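February 11, 2025
By Godelieve Boersma

Panya Boonchu had promised her mother a machine that clears the table. After two winters in Kurkville she had a red cube and a white plate.

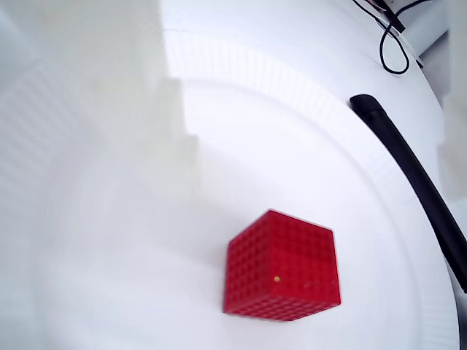

"And the cups?" her mother asked on the telephone.

"Later, Mama. First the cube."

In the Caritz canteen, Faraji could clear 15 tables before his coffee got cold. He came to look, and he was polite.
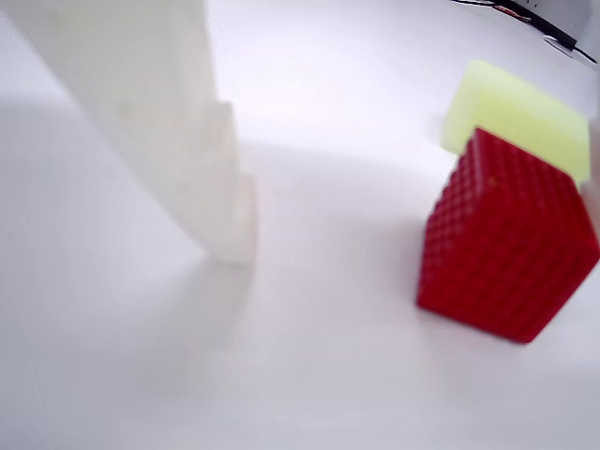 The Visit

Her mother arrived in August with one suitcase. She put on her glasses and looked at the yellow blocks for a long time.

"These are the sponges?"

"They are only blocks, Mama."

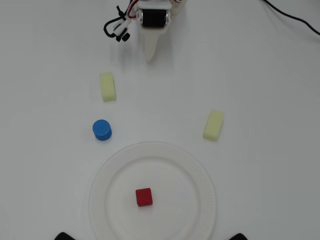 She sat down and folded her hands, as she did at the dentist.

"My sister's boy was seven before he carried a plate," she said. "Even then he dropped it — twice. Start your machine. I have time."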